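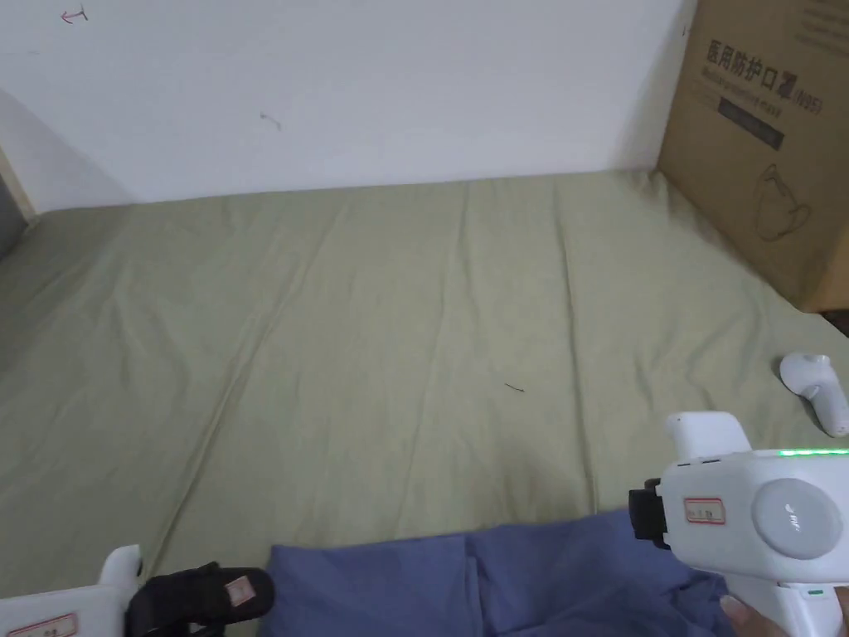 4.2 Fitting the sheet and folding on the bed

The Dunmore bed frame is built to stand with one long side or the head against a wall, and the mattress surface can be used for folding once the fitted sheet is on. Put the sheet on before you bring any laundry over. Long, soft creases running diagonally across the fabric, like those in the green sheet on this bed, can be left alone if the sheet is otherwise lying flat. A storage box may stand on the bed against the wall while you work, as the brown carton does at the right, but it must come off before anyone lies down.

Before you start

Check that the frame is assembled as described in Section 3 and that all 14 bolts are tight. Wash the sheet once before first use. The Costau fitted sheet shrinks slightly in its first wash and fits better afterward.

Fitting the sheet

1. Move the frame 10 inches away from the wall. Lift it – do not drag it. Dragging loosens the leg plates.

2. Lay the sheet on the mattress with the care label at the foot.

3. Hook the two wall-side corners first. Pull each one fully under the mattress.

4. Go to the open side and hook the remaining corners, starting with the one diagonally opposite the last corner you fitted.

5. Smooth the sheet with the flat of your hand, from the wall side toward you.

6. Pick off loose threads and hair, or use a lint roller. Short dark threads show up easily on the pale colors.

7. Push the frame back until the wall spacers touch.

Note: If a corner pops off more than once, the mattress is probably too deep for the sheet. See the size table in Section 6.

Folding clothes on the bed

1. Put the unfolded laundry at the near edge, in a loose heap.

2. Clear the middle of the bed. You need a flat area a little wider than a shirt laid out with its sleeves open.

3. Take one item from the heap and shake it out. Lay it face down and smooth it.

4. Fold both sides to the center, then fold the hem up to the collar.

5. Stack finished items at the head end, heaviest at the bottom.

6. When a stack reaches the height of the Bendonia drawer, put it away before starting another.

Using a carton for storage

Reused shipping cartons are fine for spare bedding and out-of-season clothes. Cross out the old printing or tape a new label over it, and write the contents on two sides.

CAUTION: Do not stand or sit on a carton placed on the mattress.

CAUTION: Keep the gap between the frame and the wall clear. Small items that fall in can jam the spacers when the frame is pushed back.

Marks on the wall

Light scuffs on painted walls can be wiped with a damp cloth. Try it on a hidden spot first. For pen or marker, use a cleaner made for your type of paint.

Replacement spacers and leg plates can be ordered from Birkik. Give the model number, Dunmore 800 or Dunmore 3000, printed on the inside of the foot rail.

© Birkik Home Furnishings | Contact customer service | Back to top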